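Workshop notebook, Hatstead bindery
March, a little after four in the afternoon

Paste again. I know I filled several pages on paste before Christmas and promised Margaux I would move on to something more cheerful, but the Ukesum ledgers have come up from the store at last and every one of them wants its spine lining off and a new one put on, so paste it is, and I would sooner write down what I did while the pan is still soaking in the sink.

First, the flour. The last of the old wheat starch went on the trial boards in the autumn and I have opened the sack from Zirdale. It is a lovely soft white, finer than what we had, and it drinks more water than I expected. I started with our usual one part starch to four of water and got something you could have stood a brush up in. The second pan was one to five and behaved much better: it went from milk to custard quite suddenly, as it always does, and then to that greyish, glassy look I have learned to wait for. I kept it moving for a good 20 minutes after it turned. My arm would like it noted that it was the whole 20.

Ludivine Le Goff taught me to soak the starch overnight before it goes near the heat, and for years I did it because she said so and for no better reason than that. This time I did one pan soaked and one not, both from the Zirdale sack, both one to five. The soaked one sieved in two passes. The other took four, and even then there were little pips in it that dragged under the brush. So I take back everything I have ever muttered while setting the bowl out last thing at night. Ludivine, if you are reading this when you are next over, you may be smug about it for one afternoon.

Sieving: the horsehair sieve is on its way out. There is a slack place near the rim on one side and the paste bulges through there instead of being pushed properly. It will do for the ledgers if I keep to the good side, but please don't lend it to anyone in the meantime, and don't put it through hot water to tighten it. I did that to the last one!

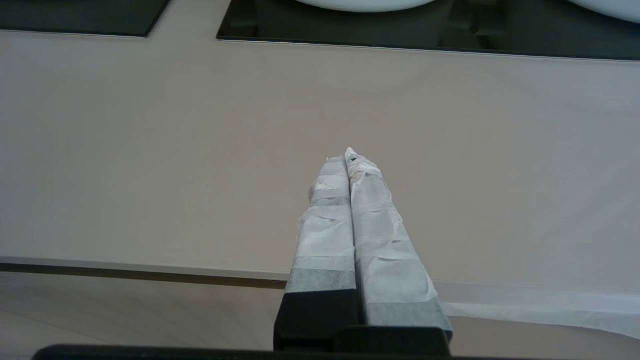 Tape wrapping and the pale tabletop, March.

Now the linings. Volume 3 was the one I chose to begin with, being the plainest and the one with the least still attached. The old lining was a coarse brown paper stuck down with animal glue, gone very dark and brittle along the joints. I laid on a thick poultice of the unsoaked paste (it had to be good for something) over a strip at the tail end, covered it with a bit of polyester film and went off to have my lunch. When I came back the glue had swollen nicely and the paper came up with the bone spatula in long curls, hardly any scraping. Where I had been impatient and gone in early, up near the head, it came away in crumbs and I had to do it twice. I could write that sentence in this book every month and it would be true every month.

Underneath, the sewing is better than any of us guessed from looking at the boards. It is sewn on three raised cords, all sound, with the kettle stitch broken at the tail only. The first gathering is loose and will need to be caught back in, but I don't see any call for resewing the whole volume, and I would argue quite hard against it if somebody proposed it. There are printed scraps under the brown paper too, used as waste between the cords. I can make out part of a column of figures and half a word on one of them, which I have convinced myself is "barley". I have lifted two and left the rest in place until Margaux Collet has had her look, as she is the one who can tell us whether they came off the same press as the waste in the churchwardens' book. The two loose pieces are between blotters in the top drawer of the plan chest, left-hand side, under a light weight. Do please open that drawer gently.

For the new lining I am using the medium Japanese tissue first and then the thin linen over it. The thinner paste, let down with water until it ran off the brush like single cream, went on for the tissue, two thin coats, tamped down with the stiff brush so it sank around the cords. I want that to dry slowly before the linen goes on. Last time I hurried the linen and we had that horrid hollow patch, which I could hear when I ran my thumbnail across it, and then of course I could hear nothing else.

Pressing. The Boström is still a touch stiff on the downward turn, though the grease has helped, and it is beautifully even once it is down. I put the volume in between boards with the spine just proud, and gave it a quarter turn past snug, no more. I have been tempted to buy one of the bigger ones for as long as I have been here, and then I use this one for a week and feel disloyal -- it has never once marked a leather.

Quantities, for whoever makes the next batch, as I can never find them when I want them: 100 grams of starch made enough paste for one poultice, both coats of tissue, and around half a jam jar left over. The jar is in the fridge with the lid loose. It won't keep beyond the week, and if it smells of anything at all, throw it out and don't try to talk yourself round. I added nothing to preserve it and I should like us to go on adding nothing.

Still to do on Volume 3: catch in the first gathering, repair the kettle stitch, linen, then decide about the boards. The lower board has a soft corner that I can consolidate, but the upper one has been wet at some time in its life and is thoroughly delaminated. I lean towards splitting it and packing it with new card, and Ludivine leans towards leaving it be and making a box. We had a very enjoyable disagreement about it over the telephone and settled nothing, except that she is bringing her paring knives and I am to have the stone flattened before she gets here.

Starch for tomorrow is soaking on the shelf by the sink, the blue bowl with the plate on top. Please don't tip it away.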